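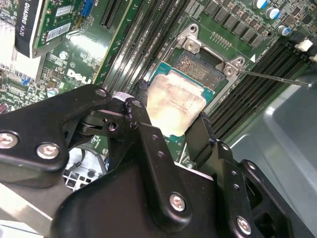 shimstock_r
Fotungate wrote in the last thread that CPU placement should never be demonstrated by hand guiding, and I still think that's wrong. With a hand on the wrist you feel the load. With a leader arm and no force feedback you're guessing from a camera.

kedley_bench
You feel the load, and so does the robot. Your hand ends up in the force data, and the policy learns from contacts it will never meet on its own. We recorded 136 placements by hand guiding and 500 by remote control, same lab, same controller. The hand-guided set was smoother to watch and worse to train on.
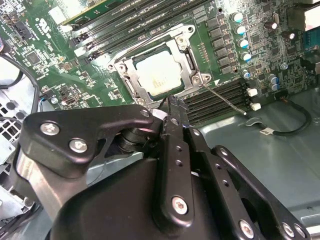 The other problem is speed. People guiding by hand slow down near the socket and then stop. If you don't trim the pauses, the arm learns to hover.

trallum4
Trimming fixes that. We cut anything under a velocity threshold for longer than 4 seconds and the hovering went away. I'd blame the labels before the method.

shimstock_r
Agreed on trimming. kedley_bench, were your operators equally experienced in both modes? If not, the comparison says little.

kedley_bench
No. Fair point – most had far more hours on the leader arm. 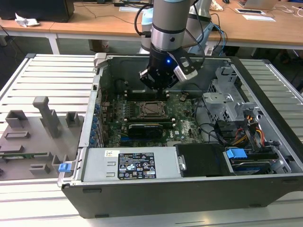

fotungate
My objection was about line of sight. If you guide by hand, your forearm sits between the fixed camera and the part, and the demo is useless for any policy that takes that view. Remote control keeps the operator out of it. With the case on its side and the gripper coming straight down over the board, the fixed view keeps the socket in sight the whole way in. Put a person's arm there and you lose it.

trallum4
Then train on the wrist view only for the last part. We do.

fotungate
And when the gripper fingers hide the near edge of the socket? You need both views.

shimstock_r
I'll run up to 500 each way with the same two operators and post the numbers, trimmed and untrimmed.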